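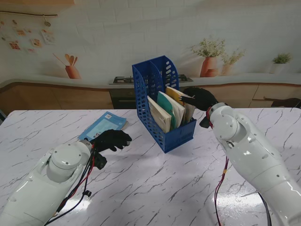

The Cokell pair at a file holder with four folders. Black gloves fitted on both hands.

Home > Build Kits > Two-Arm Sets

Cokell Two-Arm Table Kit

Cokell is a set of two robot arms with hands, made for people who build at home or in a shared workshop. It is sold by Zeman, a small shop in Fullumstead. We design the brackets and prepare the cables ourselves, and you do the assembly. You do not need a machine shop for it. A solid table, a set of hex keys and some patience are enough.

The kit was planned for light work with ordinary things: paper, folders, thin books, empty boxes. Please do not buy it for lifting tools or full bottles. The fingers can close on a folder, but a heavy object will make the wrist sink, and the motors get warm quickly.

What is in the box

Left arm and right arm, white shells already mounted
2 hands with black gloves
2 black mounting brackets, hand to wrist
Red and black cables, with clips and ties
Power supply and stop button
3 spare finger tendons for each hand
Printed assembly guide, 29 pages

The computer is not included. The table clamps are sold separately, and many customers prefer to make their own.

Assembly

Most builders need 3 evenings. On the first one you fix the bases and check that both arms can reach the middle of the table without touching each other. On the second you mount the hands. The wrist screws are small, so tighten them by hand and go over them again after the first hour of use. The third evening is for cables and for the software.

Take your time with the cables. Leave a loop at the wrist that is long enough for a full turn, and fasten the bundle with a clip on the lower part of the arm. If the loop is too short, the plug will come out when the elbow is raised. We had this problem with our own first set and we changed the cable length after it.

Filla software

The arms are controlled with Filla, our own program. You can move each joint from the screen, save positions, and play them back in order. Both arms can run together or one at a time. The file holder exercise in chapter three of the guide is a good first project: one hand goes to the folders, and the other waits over the table. Folders with different colors make it easier to see which one you have chosen.

Begin at the slowest speed. Keep the stop button where you can reach it, and keep children and pets away from the table while the motors have power.

Care

The gloves can be washed with mild soap and must dry completely before you put them back. Wipe the shells with a soft cloth. Alcohol makes the gloss go dull, so please avoid it. On a smooth table top, such as stone or glass, put a rubber sheet under each base.

Delivery

Kits are packed after the order arrives. The next group leaves our workshop in July. Shells, gloves and tendons can be ordered as single parts, also for older sets. If a part is missing from your box, write to us with the number on the lid and we will send it without charge.

Zeman, Fullumstead | Contact | Shipping and returns | Back to top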